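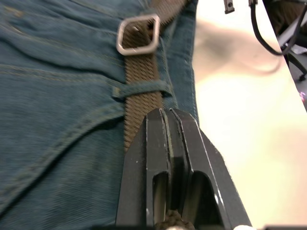
Slide 1. Blue denim and a woven strap.

Paper jams and where they come from
Speaker notes, Jeltgate office services, July 2020

Start with the call log. The Florent and Echeverría offices logged 895 printer calls between them last year, and 235 of those were paper jams. Give people a moment with the numbers. Say that most of the jams were in the Jadix desktop units on the second floor at Florent, the ones next to the loading door.

Ask who keeps paper on the floor. Wait for hands.

Storage
Paper picks up moisture through an open wrapper. It curls, and curled sheets catch at the rollers. Keep the reams flat, in the wrapper, on a shelf. Open one when the tray is low and close the wrapper over what is left. In November we moved the Florent stock into the supply closet. Mention that the closet key is at the front desk now.
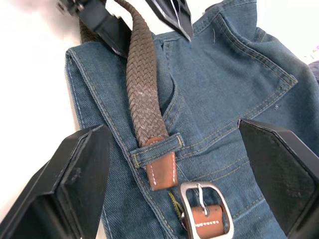 Slide 2. Denim with double rows of stitching.

Loading the tray
Do this part with the real tray if there is a table. Fan the stack, square it up, and put it in below the fill line. Slide the guides until they touch the paper and stop there. Guides pushed in too hard bend the sheets, and loose guides let them feed crooked. Do not top up a half-full tray with a different brand. Take the old stack out first.

People will ask about printing on the back of used sheets. The answer is no for the Jadix units. Staple holes and old toner both end up on the rollers. 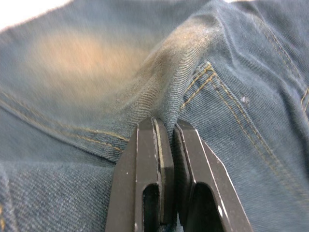

Clearing a jam
Turn the printer off before opening it. Pull the sheet with both hands, slowly, in the direction it normally travels. If it tears, find the missing piece before closing the cover. A scrap the size of a stamp will stop the next page too. Leave the fuser alone until it has cooled. No tweezers, no scissors.

If the same printer jams 2 times in a morning, stop and call us. Skip the story about the label sheets if time is short.

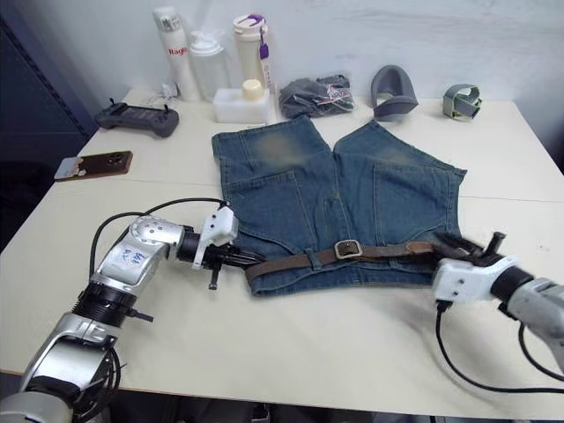

Rollers and questions
Rollers wear smooth. We carry the kits for both offices, so please don't order your own. Allow 2 minutes to show the old roller and the new one side by side, then pass them around. Take questions. Sign-up sheet for tray training is by the door.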